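Search this journal Search Advanced search
Home Articles Issues For Authors About

4. Collection protocol and rules of practice

4.1 Scope

The rules in this section apply to all garment handling episodes recorded with hand-held grippers in lived-in homes. They were first written at Plaveck for bench work and revised after pilot sessions in Henia, where bedrooms replaced the folding table. The version in force for the episodes reported in this paper is the one dated Mar 18, 2021. A later revision, in July, changed only the numbering.

4.2 Devices and labels

Each gripper carries a printed identifier on the housing, and the operator enters that identifier at the start of a session. The entry is checked against the label again when the files are copied. Housings are not swapped between tools in the field. If a housing is damaged, the tool is withdrawn and goes back to Plaveck for a new calibration. Lenses are wiped before each session with a dry cloth. Operators do not tighten or loosen screws on the housing, since even a small shift in the mount makes the stored calibration useless.

Fingers are inspected for cracks along the slot. We set a replacement limit of 4000 closures per pair, which is well below the point at which the bench pairs at Plaveck began to bend.

4.3 Handling of garments

An episode starts with the fingers open and the garment at rest. The operator closes on a single layer where possible, lifts until the fabric hangs clear of the pile, and pauses before moving on. The pause matters more for dark fabric, where folds are hard to separate and the label editor depends on the outline of the lifted part. Dark garments are to be lifted against a lighter background when the room allows it, such as pale bedding or a wall (Figure 3).

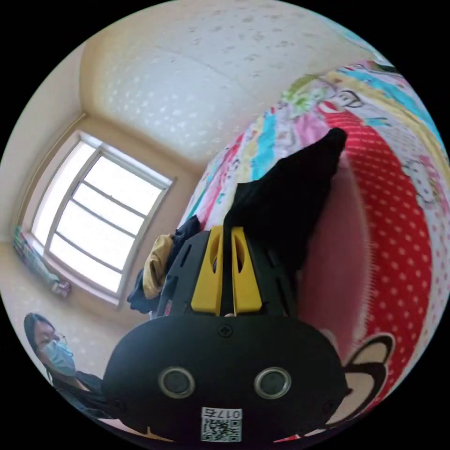
Figure 3. Dark garment rising behind the gripper fingers, with other clothing piled at the edge of a bed with a patterned quilt. The housing label reads 0175.

Garments are not arranged beforehand. Early sessions in Henia were spoiled by operators who smoothed each item before recording, and the resulting grasps did not carry over to real piles. The rule now reads that clothing stays as found. Bedding also stays in place, whatever its pattern. Qudah's draft guideline recommends a plain sheet under the work area. We did not adopt this – a policy trained over plain sheets lost track of garment edges on printed quilts in our bench comparison.

4.4 Light and view

Curtains are left as the household keeps them. Exposure is fixed for the length of an episode, and a bright window is accepted as long as the fingers and the grasped part remain readable. Episodes in which the fingers themselves are washed out are rejected. The operator should turn the wrist, not the room, to get a usable view.

4.5 People in view

With a wide lens it is not practical to keep people out of every view. The rule is that anyone who may be recorded has signed the consent form before the tool is switched on, and that the form covers the face, hands and voice separately. Face masks are worn indoors. A mask is not treated as anonymization, and recordings with a masked face go through the same blurring step as any other before release. Framed photographs, letters and screens are handled the same way.

4.6 Rejection and review

A session is limited to 200 episodes. Of the first 1000 episodes submitted under these rules, 489 were returned by the reviewers, most of them for a missing pause or a mismatched identifier. Returned episodes are kept in a separate folder and are not edited to make them pass. Hevthorpe uses a softer rule and allows trimming at both ends. We found that trimmed episodes hid the approach to the garment – the part in which most failed grasps begin – and so we keep each file at full length.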